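4. Caring for the Tabletop

This section applies to the Skunari dining table and the Skunari desk, both with the light wood top. For the painted top, see section 5.

Before first use

1. Remove the foam sheet and the corner guards. Keep the guards if you expect to move the table again.
2. Let the top stand uncovered in the room for 2 days before placing anything heavy on it.
3. Wipe the surface with a dry cotton cloth. Follow the grain from one end to the other.
4. Tighten the leg bolts again after 3 weeks of use (see section 3, step 6).

Note: Grain lines, loops and small differences in tone are part of the wood. No two tops match, and an extension leaf may look lighter than the main top for the first few months.

Daily cleaning

1. Pick up crumbs and grit before wiping. Even a small speck can leave a fine scratch if it is dragged under a cloth.
2. Wipe with a soft cloth dampened with plain water.
3. Dry right away with a second cloth.
4. Look across the top from a low angle, facing a window or lamp. Dust and smears that are hard to see from above usually show up this way.
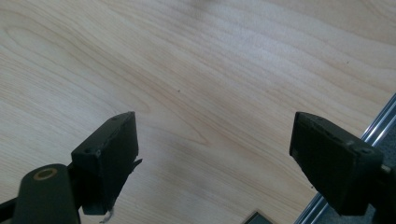

For marks that stay after wiping, add a few drops of Galindo Wood Soap to 600 ml of lukewarm water. Wring the cloth out well, work with the grain, then go over the same area with clean water and dry it. Do not let the soap mixture sit on the surface.

CAUTION: Do not use scouring pads, bleach, glass cleaner or furniture polish that contains silicone. These can dull the finish and are not covered by the Gronier warranty.

CAUTION: Always use a trivet or heat pad under cookware and dishes hotter than 100 °F.

Placing objects on the top

Lift objects when you move them. Put felt pads under lamps, vases and anything else with a rough base, and check the pads now and then for trapped grit. Kindeck self-adhesive pads fit the legs of the table as well as most small items. Do not stick adhesive pads or tape directly to the tabletop.

Care instructions revised 13/06/2025.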